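Subject: Re: [reading-room] Table tops, wood grain vs. plain

On 2/15/21, Bianka Sárközi wrote:

> Hi all,
>
> I spoke to the sales person at Dalberg again and I'm more and more
> convinced we should go with their "Calm Grain" tops for the new
> reading room. They have a study showing that people sit longer and
> feel less stressed at a table with a wood pattern than at a plain
> gray or white one. It doesn't have to be real wood, the laminate
> works just as well. It also cuts glare and hides scratches, and it
> comes with a ten-year warranty.
>
> Gerel's plain tops are cheaper, but I think we'd regret it. The
> difference for the whole room is $1,692, and to me that's not a lot
> for something people will be touching every day.
>
> Could everyone say yes or no so I can place the order?
>
> Bianka

Bianka, I'm a no for now. Maybe a yes later, but I read the study last night and I don't think it says what Dalberg says it says.

First, the numbers. There were 19 people in it. Eleven sat at the wood pattern and eight at plain gray, and then they filled out a form asking how relaxed they felt on a scale of one to seven. The wood group came out a little higher. With groups that small, two people having a bad morning could flip it. The "sit longer" part isn't in there at all, as far as I can find. Everybody sat for the same 20 minutes because they were told to. I went through it twice looking for it, and the closest thing is a sentence near the end saying longer visits "would be expected." By whom?

Second, the gray tables were in a different room. It's in the small print under the second table of results. One room had a window and the other didn't. I'd feel better by a window too, and you could put me at a sheet of plywood.

On scratches I'll half agree with you. A busy pattern does hide fine marks better than a flat color, and we all remember what the white tops by the copier looked like after one school year. But it doesn't hide chips, and chips are what we get. The edge goes first, where the chairs hit it, and then you have a brown line showing on a pale top for the rest of its life. I'd rather hear what Dalberg puts on the edge than what it puts on the top. The brochure has four pages on color and one line on edges.

I'm not against the look, by the way. Light wood grain is pleasant enough and I've worked at plenty of it.

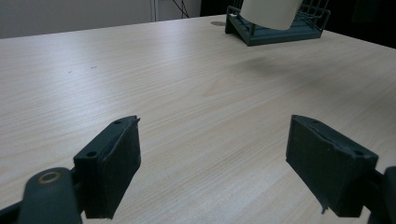

Pale beige wood-grain laminate.

Glare is a separate question and it has very little to do with the pattern. It depends on the finish. A shiny top with a wood print will throw the ceiling lights back at you as badly as a shiny white one, and a matte gray one won't. Gerel sells matte. Did anyone ask Dalberg whether the price you were given is for matte or gloss? The sheet you forwarded only says "standard," and I couldn't find anywhere that they define it.

The warranty I also looked up. Ten years, yes, but it covers the top coming loose from the board underneath. Stains, burns, scratches and "normal public use" are all left out. I don't know what other kind of use they think a reading room gets.

Toivo Ojala told me he had Drakos tops put in at the branch on Trerna Street in July, plain ones, and that he likes them. I'm putting that in for balance, but it's seven months and the place has been closed for a good part of it, so I wouldn't lean on it either. Toivo, if you're reading, how are the edges?

What I'd like before anybody orders:

- samples from all 3 companies, matte, with a finished edge on at least one side
- a price from Dalberg with the finish written down
- somebody to drag a chair into the samples and leave a coffee ring on them overnight (I'll do this)

If the Dalberg piece holds up better, I'll vote for it and stop complaining. If it comes out even, I'd put the $1,692 into lamps. The back corner has been too dark to read in for as long as I've had a key, and I don't need a study to tell me that.

One more thing — the quote says prices hold "while supplies last." They said the same about the shelving, and the shelving was still the same price a year later. I wouldn't let that rush us.

I can pick up samples if someone tells me where they'll be.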